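The Idden Clendale Reissue — Double LP

I've wanted this one in the shop for years and now it's finally here! Clendale is the second Idden album, the one with the slow songs and the great big drums, and it's been out of print on vinyl for so long that I'd started telling people to just go and stream it. (Sorry to everybody I said that to.)

It's a pressing of 1,782, on 171 gram black vinyl, spread over two records so there are only four songs on the longest side. My old copy was a single LP and the last track, Assunção, always sounded squashed and fizzy. On this one you get the whole thing — the brushed snare, the fake ending, the bit where the backing singers come in early and they left it in. I played it three times in a row the night I opened the box and I'd have gone for a fourth if it hadn't been a work night.

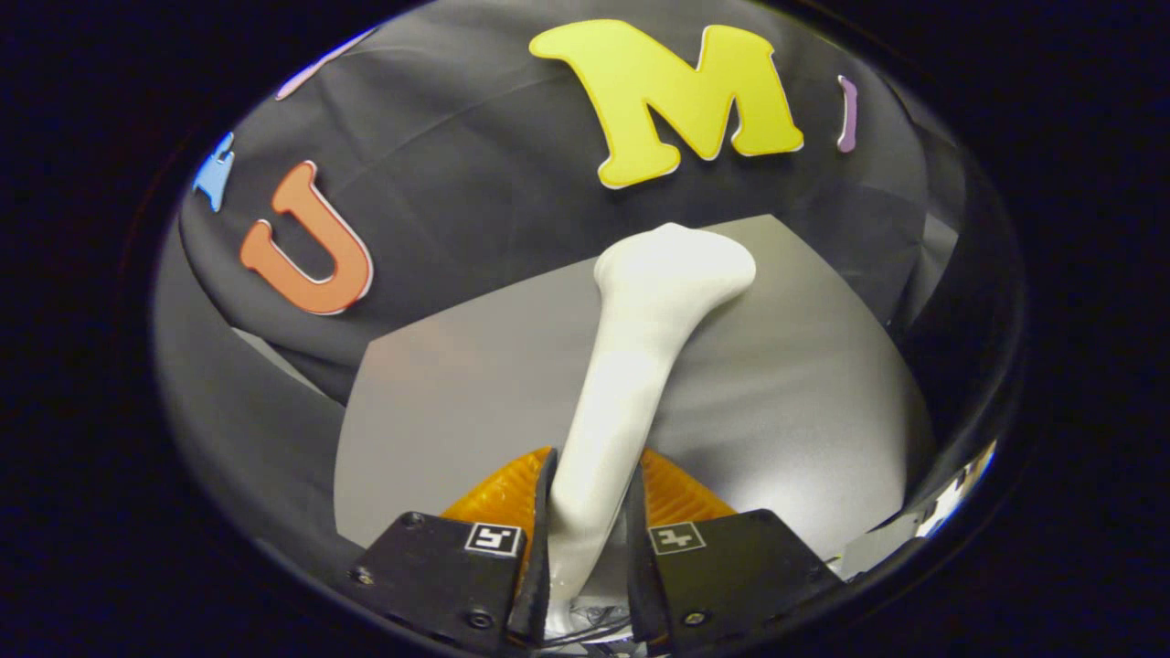

White and bone-shaped, held upright.

The sleeve is a gatefold with the lyrics inside, printed a bit small if you ask me, and there's a download card for the album plus the Rodville live EP. The EP is rough in places but the version of Porchlight is better than the studio one, and I will argue with anyone about it.

I've got about 300 copies. Limit of two per person, please. Orders go out in stiff mailers with the records outside the sleeve, so no split seams. If you'd like yours shipped sealed, put a note in the order box.

A clear vinyl version is supposed to follow in June, same mastering, same price. I don't have it on preorder yet, so please don't pay for a black one and ask me to swap!

Listing updated 8 Mar 2022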